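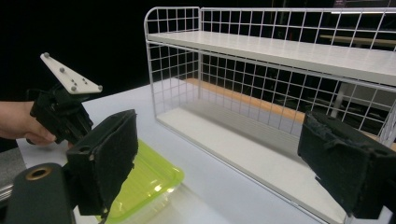 Figure 4. Wire shelf set-up seen from the hand-held gripper, padded fingers open. A second gripper with its marker plate is at left.

3.2 Comparison of finger padding

The hand-held grippers were fitted with two finger types in turn: bare printed fingers and the same fingers covered with a dark padded material. The test was a simple transfer. The operator picked up a light plastic tray from the table, placed it on the bottom board of the shelf and let go. Ayanda Shezi operated the gripper for all trials and Seija Lindqvist kept the log.

Each finger type was used for 58 trials. A trial was marked as failed if the tray slipped by more than 3 mm against the finger, touched the upper board or had to be gripped again. Bare fingers failed in 11 trials. Padded fingers failed in 3. Most slips with the bare fingers took place while the tray was being tilted to clear the front of the shelf.

The padding has two drawbacks. It adds thickness, so the closed position had to be set again in the Dronport controller before each padded run. It also wears. Fraying along the top of a finger was noted during the January sessions, and loose fibres can enter the lower part of the camera view. We did not measure whether this affects the recorded data.

3.3 Tracking

Gripper position was taken from the spherical markers on the triangular plate. Tracking was lost when the operator's wrist turned the plate away from the tracking cameras, mainly at the taller end of the shelf. Gaps shorter than 200 ms were filled by linear interpolation in Cuvov. Trials with longer gaps were repeated and the first attempt was discarded.

The wire grid caused no loss of tracking in the trials logged. The repeat trials are listed in Appendix B together with the controller settings.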